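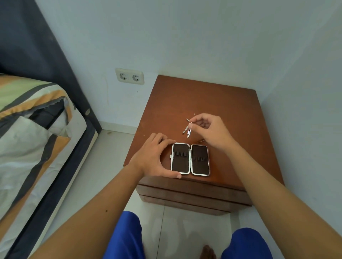 In Defense of the Small Case

Every household contains a class of objects that is owned, used and almost never thought about. The manicure case belongs to it. It is given as a gift, placed in a bedroom drawer and opened when a nail breaks. Within a year most of its loops stand empty, and its contents have scattered to the bathroom shelf, the kitchen drawer and the pocket of a winter coat. The Drirnley Institute for Domestic Practice wishes to argue that this small failure deserves more attention than it receives, and that the remedy lies with makers and households alike.

The Institute has spent the past four years advising residents of the Gondbridge housing district on the care and storage of personal goods. Its advice on wardrobes and pantries is well received. Its advice on small tools is generally met with polite silence. Residents will discuss the folding of bed linen at length, yet a pair of tweezers is regarded as something that looks after itself.

It does not. In February the Institute put a short set of questions to 1,000 Gondbridge households. Around a third of those who replied could not say where their nail scissors were at the time of asking. Many had bought a second pair, and some a third, while the first was still in the house. The cost of each purchase is slight. The habit behind it is wasteful, and it extends to sewing needles, spare keys, screwdrivers and every other item small enough to be put down without a decision.

The design of the case must take part of the blame. The usual pattern, a metal frame that opens flat like a book, with elastic loops across each lining, is a sound one. It shows everything at once and takes up very little room when closed. The weakness is in the loops. Makers tend to sew them to one width, although a file, a cuticle pusher and a pair of scissors have nothing in common in their shape. A narrow tool slides out. A broad one must be forced in, and the owner who has forced it once will leave it on the table the next time. The Institute would like to see loops sized to the tools they are meant to hold, and a line of plain marking beneath each one. The firm of Jaunzems, which supplies cases to several stores in the district, has told us that marked linings would be simple to produce but that buyers have never requested them. We encourage buyers to do so.

The household must accept the remaining share. A case is of little use if it is opened only to take something out. We recommend that it be emptied completely, on a flat surface and in good light, 3 or 4 times a year. The top of a nightstand serves well for this purpose, being at a comfortable height for a person seated on the bed, and small metal tools show up clearly against dark wood. Each item should be picked up, wiped with a soft cloth and examined at the tip. Anything bent or rusted should be discarded. The lining should be brushed out – a dry toothbrush is sufficient – and the tools returned in an order the owner will remember.

Objections have been raised. The author of a recent column in the Graltance Review held that a person who arranges tweezers has run out of serious work, and that a cup on the bathroom shelf will do. The Institute has no quarrel with the cup where a person lives alone. In a shared home, however, the cup soon holds toothbrushes, razors, hair clips and coins, and pointed tools standing upright among them are a hazard to anyone who reaches in without looking. Children reach in without looking as a matter of course. A closed case in a drawer is safer, and it keeps an edge from being dulled by whatever lies beside it.

There is also the matter of ownership. Grooming tools ought not to be passed freely from one member of a family to another, and a case kept at each bedside makes that rule easy to follow without any discussion of it. Guests may be provided for separately.

The Institute does not claim that order in a manicure case will produce order in a home. Residents who took part in our winter sessions reported modest results: fewer purchases, shorter searches, and in several instances the return of a tool believed lost. We consider these results worth the quarter of an hour they require. The printed storage sheet for small tools is available at the Gondbridge office during opening hours and may be copied freely for household use.

Drirnley Institute for Domestic Practice
28/03/2023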